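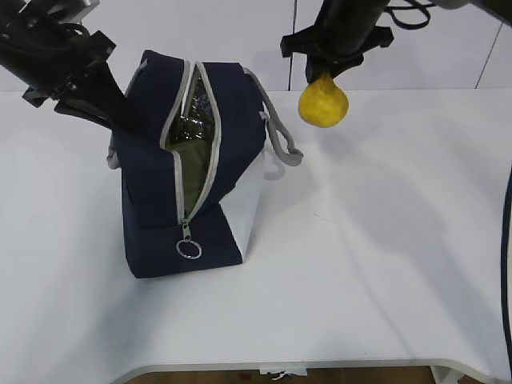 Re: [picnic-list] cooler bags for the September potluck

On April 1, 2024, a list member wrote:
> Are we doing the shared coolers again or does everyone bring
> their own? Last year the big chest took two people to carry and
> the cheese was swimming by noon. Also is the Skarnberg lot still
> where we park? I have 40 paper plates left over, no forks.

Own bags this time please. The big chest stays in the shed, the drain plug is gone and Zovitz wants more for a new plug than I'd pay for the chest.

Quick answers, typing this between errands -

Any soft insulated bag is fine. Foil lining, zipper that closes, handle you trust. Freeze your water bottles the night before and use those for ice. You drink them later, no puddle. Cold stuff goes in cold, don't put warm potato salad in there and hope.

Parking - yes Skarnberg lot, but the lower half only. Upper half is for the Urrego people, they have the field til two. Walk from the lower lot is longer so pack light. Wagon if you've got one.

Money. We have 200 dollars from last year and the shelter fee comes out of that. Please dont buy charcoal, there are still bags of it in the shed.

Forks: I'll bring forks. Need someone on serving spoons, we never have enough and people end up using the cake knife for beans.

Labels! Put your name on the bag, on the OUTSIDE. Masking tape works. Two nearly identical ones got swapped last time and one went home with a stranger's deviled eggs in it. If you have nuts or shellfish in a dish write that on the lid too.

Rain plan is same as before, the covered shelter, first come for tables. Will post the sign up sheet tomorow or the day after. Reply to the list and not just to me, my inbox is a mess - 2,846 unread.

ps still have someone's blue casserole lid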